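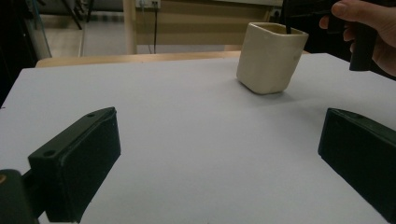 Ornamau Adds Square Cup to Its Everyday Tableware Line

Hellotia, 22/10/2019 – Ornamau, the Hellotia maker of ceramic tableware, today added a squarish cup to its Lobo line. The Lobo cup has rounded corners, a slightly flared rim and a cream glaze inside and out. It goes on sale now in the company's two shops and through its website.

Lobo was launched in May with plates and bowls only. Customers asked for a cup to go with them, and the company spent the summer working on the shape. Early versions had straight sides and a sharper corner. Testers found these hard to drink from and hard to wash by hand. The final cup opens out a little at the top, and a dishcloth reaches the bottom corners without trouble.

The cup has no handle. It is meant for coffee, tea or water, and Ornamau says many of its testers also used it for dips, sugar and soft-boiled eggs. The glaze is the same off-white used on the rest of the line, so new cups can be mixed with plates bought earlier in the year. Small differences in tone between pieces are normal and are not treated as faults.

All Lobo pieces are cast and glazed at the Derska workshop, where 96 cups fit in one firing. The first run is 544 cups. Of these, 144 are set aside for cafes and small hotels that already order from the line, and the rest will be sold to the public. A second run will follow before the end of the year – orders for it can be placed in either shop.

The cup is safe for the dishwasher and the microwave. It should not be used in the oven or over an open flame. Cups are sold singly or in boxes of four, packed in recycled card with paper dividers.

Retailers who want samples should write to the Ornamau trade desk and give a delivery address and the name of the shop. Samples are sent out free of charge, one cup per store, while stock lasts.

About Ornamau
Ornamau makes plates, bowls and cups for daily use. Its lines are sold in 157 stores. The company's office and main shop are in Hellotia, and its workshop is in Derska.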